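Robotics module, handout 4 — simulated rack task

Read before the lab, not during. Bring the laptop with Vavix installed, the lab machines are slow in September.

**What you're doing**

- load the rack model from the Pondorus folder (NOT the old Lonine one, the dividers are the wrong height)
- get the gripper to the front lip and stop short of it
- choose a compartment, go in, come out, touch nothing
- save every run, bad ones too

Marks are for the log as much as the run. Last year's group handed in 1,098 runs and hardly any notes — no use to anyone.

**Things that go wrong**

Wrist camera sees very little once you're close. Dividers go up out of view, so don't use their tops to line up. Use the front edge of the base, it's long and straight. Ledge at the back of each compartment sticks out further than you'd expect, so set the stop distance from the ledge and not from the back panel.

Colours: leave the defaults for part 1. For part 2 change the lighting and run the same policy again. Dosen't matter if it gets worse, write down how much.

Collision check is off by default!! Turn it on. Begović chapter 3 has the settings, the table near the end.

**Hand in**

- config file
- log
- 2 pages max, plots included
- one still from the wrist camera at your start pose, like the one at the bottom of this sheet

Work in pairs, swap who drives after eahc part.

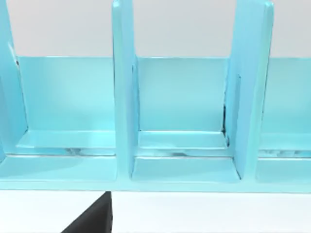 Can we reuse our controller from the last handout?

Fine for part 1, as long as you say so in the log. Part 2 needs the new one.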